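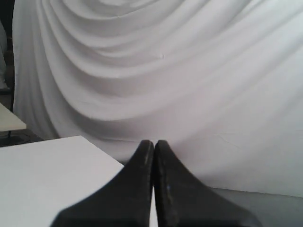

Osei 把 Biston 叫作“卧室流行套装”，盒子里有一台两路输入的小录音机、一支电容话筒、一个桌面支架、一副监听耳机，外加一张印着二维码的卡片，扫出来是他们自家的编曲软件 Indis。售价 1,137 元。宣传页上最大的一句话是“在任何房间录出唱片质感”，我对“任何房间”四个字一向没有好感。说明书教人在话筒后面挂布，还说布越皱越好，我照做了。像图里那样的一大块白布，顶上的褶子挤成一圈一圈，往左下越垂越宽，右边却差不多是平的，真要拿来吸声，平的那半边就帮不上多少忙；褶子深的地方能让齿音软一点，低频照样在墙角嗡嗡响。一块布能做的事就那么多，说明书给它写了整整两页。

先交代我是怎么试的。我自己写歌，写得不多，弹一把尼龙弦吉他，唱得只能说音准过关。光靠我一个人试不公平，所以我把东西带去 Numuscombe，给两位朋友用了几个晚上。Nkrumah Darko 唱男中音，声音很厚，麦克风稍微有一点近讲效应就会糊成一团。Zuzana Vondráček 弹贝斯，也弹一台老键盘，偶尔唱和声，气声多，最怕底噪。两个人刚好卡在这套东西的两头。三个人凑着录了三首歌的小样，两首慢的，一首带鼓机的。鼓机是我自己的，跟套装没关系。

话筒

从话筒说起，因为大多数人是冲着它买的。高频很亮，第一耳朵会觉得“清楚”，我承认头十分钟我也有点高兴。听到第二首就开始累了。Zuzana 的和声叠到四轨以后，嘶嘶的那一层比人声还抢，她摘下耳机问我是不是开了什么效果，我什么都没开。把高频往下拉，亮的没了，人声也跟着缩到后面去，好像隔着一道门。这说明亮的那部分里没多少有用的东西。

Darko 那边的问题正相反。他离话筒一拳远，低频就堆上来了，必须把 80 赫兹以下切掉才能听。录音机面板上有个低切按钮，标的就是 80，按下去有用，但同时把他声音里最好听的那一截也削薄了一层。我更愿意让他后退半步，可是后退半步，房间就进来了，于是又回到“任何房间”那句话上。这是便宜电容话筒的老毛病，我不怪 Osei，我只是不喜欢他们在包装上装作没有这回事。

随附的防喷罩是一层海绵。唱“怕”“不”“飘”，该喷还是喷。我最后拿自己的旧金属网罩换上去，问题少了一大半。要是你手里没有，记得把这笔钱算进预算。

录音机

录音机本身比我想的好。旋钮有阻尼，转起来不松，输入接口插拔几十次也没有晃。两路同时录的时候没出过爆音。前级在增益拧到四分之三以前是安静的，再往上就有一层沙沙声，弹得轻的人会碰到。我那把尼龙弦正好卡在这条线上，副歌没事，主歌的分解和弦底下能听见噪声。后来我把琴挪近，增益降下来，算是过得去。

电池是另外一回事。官网写“一整晚的创作”，我不知道 Osei 的晚上有多长。满电，开着幻象供电，录到第 39 分钟红灯亮，第 41 分钟自动关机，正在录的那一轨没有保存。重复一遍：没有保存。那一条是 Darko 唱得最松弛的一条，后来又唱了五六遍，都没有那个味道。关掉幻象供电、只接动圈话筒会好很多，可是套装里给的是电容，你不开它就没声音。我之后一直插着电源用，那么所谓便携，就只剩下它确实很轻这一点。

还有一件小事：屏幕太亮，又调不暗。关灯录慢歌的人会懂我在抱怨什么。Zuzana 撕了张便签贴在上面，一直到我们收工都没揭下来。

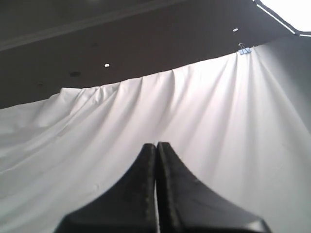 黑色夹爪，两指并拢，背后是浅色背景。

软件 Indis

Indis 的界面做得漂亮，颜色淡，字很小，打开就有一堆模板：“梦幻”“午后”“海边的房间”。选一个，它自动给你挂上混响、一点磁带饱和、一条慢吞吞的鼓。听上去确实像近几年那种甜甜的独立流行，问题也在这里，三首歌套进去，三首都像同一支乐队写的，而且那支乐队我好像已经听过很多遍了。我把 Darko 那首接近福音的慢歌丢进“午后”，出来以后他听了半分钟，说这是谁啊。

模板里的混响关不干净。把湿声拉到零，尾巴还在，很淡，但是戴耳机能听见。我来回试了好几次，怀疑是总线上还藏了一个，翻遍菜单也没找到开关。写信去问客服，回信很客气，建议我“尝试更换模板”。我没再追问。

导出也要留神。默认导出的是压缩格式，无损藏在二级菜单里，而且每次重开工程都会跳回默认值。我第一批发给朋友听的小样全是压缩过的，过了好几天才发现。分轨导出倒是老老实实，每一轨从零点开始，丢进别的软件能对齐，这一点值得表扬。我后来基本就是这么用它：录完，分轨，导出，关掉，去别处混。

另外，Indis 头三个月免费，之后按月收费。这一行字在卡片背面，灰色，比保修条款还小。我不反对软件收费，只是宣传页上写的是“包含完整软件”，我觉得“完整”不该有期限。

支架和桌面
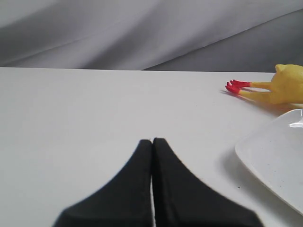

桌面支架是整套里我最不放心的一件。圆盘底座，三块橡胶垫，话筒往前一伸重心就跑到盘子外面去了，稍长一点的线拽一下它就点头。粗木头桌子上还好，换成照片里这种光滑的哑光白桌面，橡胶垫咬不住，我那张差不多的桌子上它一晚上能往后溜出一指宽，歌唱到一半嘴和话筒的距离早就变了。背后垂一块浅灰的布也救不了它，桌面照样把声音往上弹，弹进话筒里就是那种发空的、像在厨房说话的味道。我在支架底下垫了一条叠起来的毛巾，滑动和反射一起少了，成本是零，说明书却一个字没提。

支架的高度也不够。坐着唱，得低头，低头唱歌的人气息都不会太好。Darko 个子高，试了两句就把它架到一摞书上。要我说，Osei 不如把支架去掉，便宜一点卖，让人自己去买一个落地的。

耳机

耳机没什么可写。夹头，隔音一般，低频比实际多。你要是信它，混出来的东西在别的音箱上会瘦得可怜。我们那首带鼓机的歌就吃了这个亏：戴着它觉得底鼓很足，放到车里一听，底鼓不见了，剩下一个“哒”。监听这种事，我宁愿用一副听惯了的旧耳机，差一点没关系，至少我知道它差在哪里。

那么谁该买

我想了几天，还是想不太出来。完全没碰过录音的人，打开盒子当天就能录一首歌，这是真的，我不否认这件事有吸引力，我第一次录歌的时候光装驱动就花了一个下午。可是同样的人，也最容易把模板里那层糖霜当成自己的声音，最容易在第 41 分钟丢掉一条好录音，也最不知道该拿那个 80 赫兹的按钮怎么办。而稍微有点经验的人，多半已经有了话筒和耳机，缺的只是一台录音机，Osei 偏偏不单卖录音机。

Zuzana 的看法比我宽一些。她觉得小样就是小样，能把一个念头留下来就够了，嘶声多一点后期再说。她把三首歌里最慢的那首拿回去重新弹了贝斯，仍然用的这套东西，结果不坏，我听了两遍，第二遍忘了去挑毛病。但我也得说，那首歌好是因为旋律好，放手机里录大概也好。

我听说十月会有一次固件更新，据说能让录音机在断电前自动保存。如果真做到了，我愿意再试一次，到时候把电池那一段改掉。在那之前，我的建议是去朋友那里借一套，录两首歌，一首安静的，一首吵的，拿到别的音箱上放一放，再决定要不要掏钱。

优点：录音机做工扎实；分轨导出可靠；上手快。
缺点：电池；话筒高频刺耳；支架会滑；软件模板千篇一律，混响关不干净；录音机不单卖。
评分：五分给两分半，多出来的半分给那几个旋钮。

发布于 2021年8月26日
阅读时间：9 分钟

相关文章
在 Numuscombe 租排练室：隔音、停车和别的麻烦
四首只用一把尼龙弦吉他写成的歌
二手动圈话筒还值得买吗
气声女声怎么叠和声才不糊
小乐队第一张 EP，要不要找人做母带
磁带饱和插件横评：听得出区别吗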